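Section 4. Setting the table and teaching the place-setting job

Applies to the Karkitz arm kit on the Pira controller, bench or kitchen table mount.
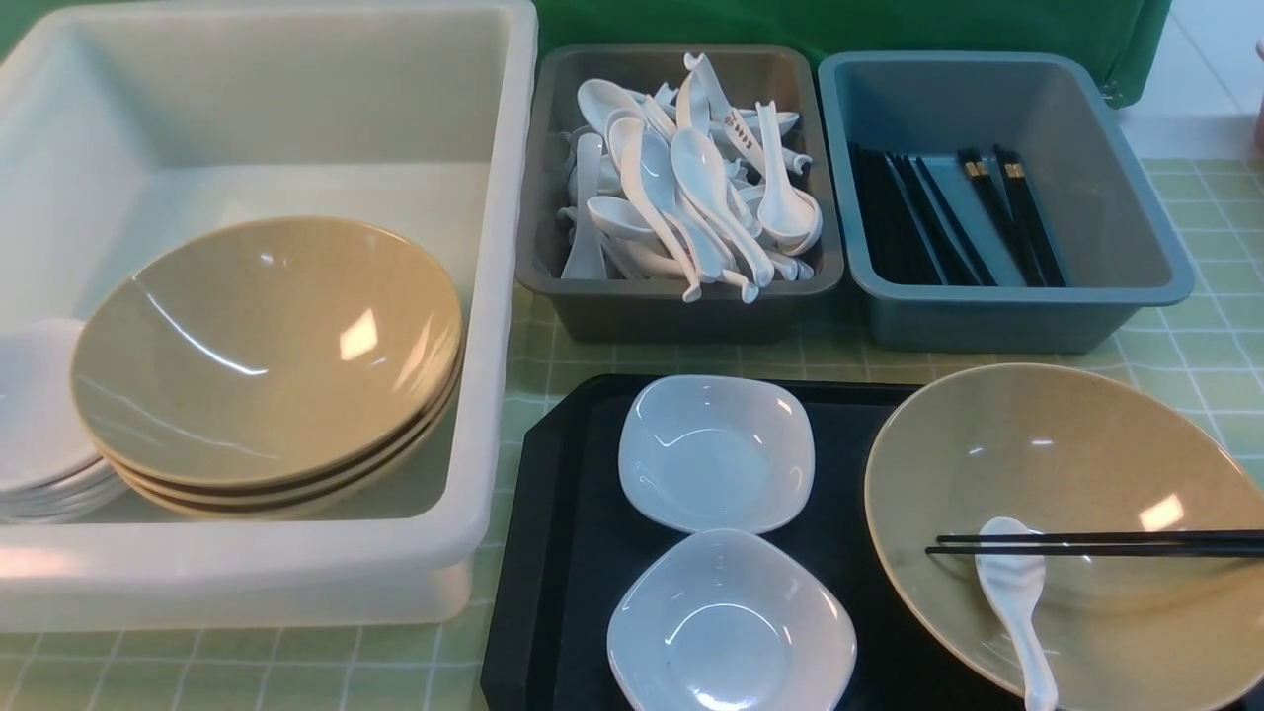
The Karkitz leaflet says the arm will learn any table "in minutes." Ours took most of an evening, and the arm was the least of it. Layout is where the time goes, so fix the layout first and leave the software alone until step 5. Keep the supply at the back and left and the finished setting close to you: plates and bowls in the big white bin, soup spoons and chopsticks in their own trays, and the black serving tray in front with the sauce dishes on it. The bowl with its chopsticks laid across and a spoon inside is your target pose. A cloth with a printed grid, like the green one, is worth having, because you can put a tray back on its squares after somebody bumps it.

1. Switch off the arm at the wall. The Pira standby button does not cut power to the joints, whatever the label suggests.

2. Lay the cloth flat and tape down the corners. A wrinkle under a tray will tip it enough to spoil a pick.

3. Place the bin and trays. Write down which grid square each front left corner sits on.

4. Set one complete place by hand.

5. Power up, open Evumier, and set travel speed to 11. The default is 700, and I can't think who it was meant for.

6. Teach the bowl first, then the spoon, then the chopsticks. Save after each one. Evumier has an autosave, but I have lost work with it turned on.

7. Run the job once with your hand on the stop switch.

CAUTION: Keep your face and hands clear of the bin during step 7. The arm comes over the rim faster on the way out than on the way in.

Note on spoons: a jumbled heap is hard going. The manual claims the Mottram gripper pads can pull one spoon from a pile -- try it, but expect to end up laying them out in a row.

Note on bowls: stacked bowls stick. If two come up together, stop the job and separate them by hand. Raising the grip force past 3000 did nothing for us except chip a rim.

Note on glare: shiny glaze throws bright spots that the vision setup may read as edges. Move the lamp before you touch the threshold slider. If you must touch it, the factory value is 1000.

If the job drifts after a restart, repeat steps 3 and 4 before recalibrating. The calibration routine is covered in Section 5, along with what it fails to fix.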